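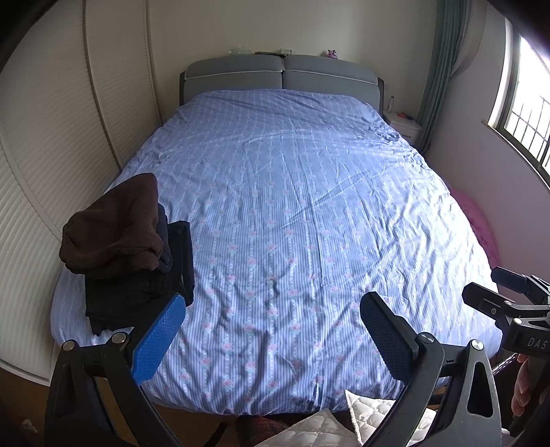 Higinio Camacho – notebook, April, kit on trial from Sostier, entry 5

Bedroom again. I asked for "a domestic setting with realistic textiles" and have been given roses and stripes, so I can't complain.

Kit under review is the Fumell two-hander: a pair of hand-held grippers, mounts, cables, one hard case with foam cut for a slightly different product. The grip bodies say DAS in white capitals, the case says Fumell, the invoice says Sostier. I've written to ask whose phone number I call when a finger sticks. Sostier's answer was a link to the page where I had found the email address.

Price on the quote is 1,163 for the month, plus a deposit. Upload and checking of the first 70 clips are included. After that it goes by the clip, on a rate card I had to ask for twice. Pappas thinks this is fair. Pappas has not seen the rate card.

Task today: folded clothes, dark on dark. Stack goes on the near left corner of the bed, brown fleece on top, navy under it, black at the bottom. Lift the top piece, move it across, set it down without dragging its neighbors along. I picked dark colors on purpose. Every demo on the Fumell page uses a white towel on a gray table, and if I owned only white towels and gray tables I would buy the thing tomorrow.

Notes on handling, in the order they annoyed me:

The jaws open wide, wider than I thought I'd want, and for clothes I want all of it. A folded fleece is a fat thing. You come in from the side with one finger underneath, and there's still room to change your mind. Squeeze travel is long, though, and by late morning my right hand was closing slower than my left. Anybody planning full days with these should plan on two people.

The textured blue pads hold fleece very well. They also hold whatever the fleece is resting on. Twice I came up with the top garment and a good pinch of bedspread, and the whole bed surface went up like a tent. Angle of approach fixes it (flatter, fingertips aimed a bit past the fold), but it took me most of a batch to learn. The manual has one page on fabric and it says "grasp firmly."

Thin cotton is a different story. The pads push a single layer ahead of them until it bunches, and then they grip the bunch. Looks sloppy, works often enough. I don't know yet if a policy trained on that would learn to pick up cloth or learn to make a mess first and pick that up. Maybe those are the same skill. My teenager would say so.

The cable. I keep snagging it on the corner of the bed when I work the right-hand unit across. Sostier sells a clip for this as an accessory. A binder clip on the belt does the same job and I already own a box of them.

Light: window side is a problem. Daylight comes straight in through the bars and the blue of the bedspread goes nearly white along that edge, while everything up by the headboard stays a stop or two darker. Exposure is automatic and can't be locked from the app. I asked. It's "on the roadmap," where I assume it has company. Could pull the curtain, but then I'm testing the kit in a cave, and the pitch for this product is that you can use it in any room of any house. Left the curtain alone for now.

Tracking – better than I expected, credit where due. The bedspread pattern gives it plenty to hang onto and it stayed locked through everything except one fast swing toward the wardrobe. Pale panels, fine ribs, same thing over and over, and the pose jumped sideways by what looked like a hand's width. It came back when I turned to the bed again. I'd like to repeat that with a plain white sheet before giving them the compliment in writing. Roses may be doing more of the work than the software.

App side: start and stop are fine, the button on screen is large enough for a thumb. Naming is not fine. Every clip gets called "New Task" plus a string, and you rename them one at a time, after upload. I did the first 70 that way over an evening and would prefer not to discuss it. Astex, when we borrowed theirs, let you type a name once and carried it forward. Theirs also shut itself off if you set it down too hard, so no saints in this business.

Review turnaround: sent the first batch at lunch, got comments back before five. Quicker than promised. Comments themselves were mixed. Several clips were flagged "object unclear," all of them the black garment at the bottom of the stack. Fair enough, I can hardly tell where it starts either. One was flagged "bed not in task list." The bed is not the object, I wrote back, the bed is where the objects are. They agreed, and then flagged the next one.

For whoever picks this up after me:

– Charge both units the night before. The left one shows full well before it is.
– Wipe the pads between fabrics. Fleece sheds and the texture fills up.
– Refold the stack the same way each time or write down how you didn't.
– Keep your free hand off the mattress. I leaned on it in a run of early takes and the stack slid toward me each time.

Still open: white sheet test, curtain drawn, a proper try with socks. Also need the deposit terms from Sostier in a form that isn't a screenshot.

Leaning toward a second month if they'll include exposure lock or knock something off the per-clip rate. Pappas to call them. I'm going to refold the fleece and do one more batch while the light is on this side.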